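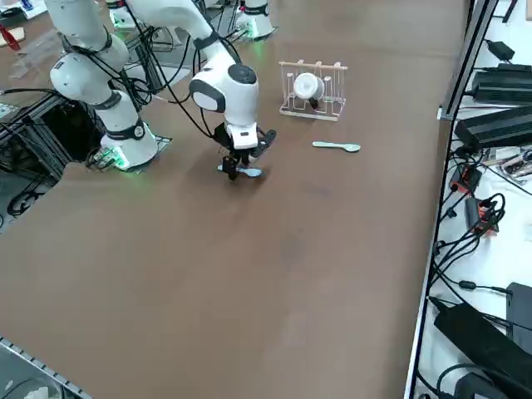 Handout 4: Two Arms on One Table

Home | Handouts | Tool list | Bench booking | Contact

Evening course in shared workshop automation, Tranley
Notes by Ismail Ashour

This week is the dish rack task. You should have read Handout 3 on mounting and have your joint limits written down.

4.1 The table

Both arms bolt to metal plates at the same edge of the table. Check the bolts before power goes on. A plate that rocks even a little will show up at the gripper as several millimeters.

The top is brown and matte. Pale parts stand out on it and it doesn't throw back much glare from the ceiling lights. If you build your own at home, avoid anything glossy. Scuffs can stay.

4.2 Power and cables

Power supplies go on the white shelf, off the tabletop. Leave enough slack in the cables for the full swing of the elbow, then move each arm by hand through its range and watch where the loops go. Most of the faults in the Mevance log last March were pulled connectors. Don't tie a cable across two joints.

4.3 Objects

- one cup, on its side in the rack
- two plastic spoons, same type
- one dish rack

Spoons are harder than they look. The handle is thin and sits close to the table, so the fingers have to come down nearly to the surface. Set your lowest height with a sheet of card under the fingers, then take the card out. Grip the handle and keep clear of the bowl.

Start with the spoons parallel to each other. Once that works, turn one of them.

4.4 Start position

Both arms go out to the sides, clear of the rack. Run the home routine at low speed and wait for both arms to stop before you reach in.

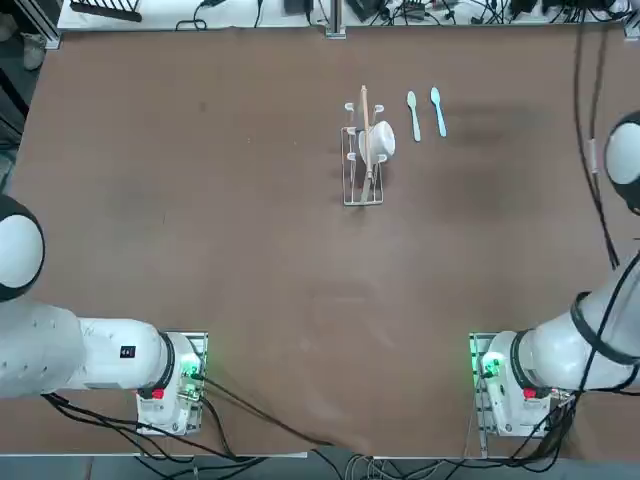

Fig. 2. Arms out to the sides, rack and spoons toward the far edge.

4.5 Log sheet

Write down every attempt, including the ones you stop yourself. The Wihongi build logged 267 attempts at this task and finished 198 of them. Use the same columns: start time, which arm, which spoon, result, note.

For next week: bring your log sheet and one change you want to try.

Related handouts
Handout 3: Mounting plates and joint limits
Handout 5: Handing over between arms
Jernport build notes, part 1

Comments (3)

dorrit_k: Is the card trick OK with soft finger pads? Mine squash a bit.

I. Ashour: Yes, use two sheets and check again after a few grips.

benchleft: Column for gripper width would help on the log sheet.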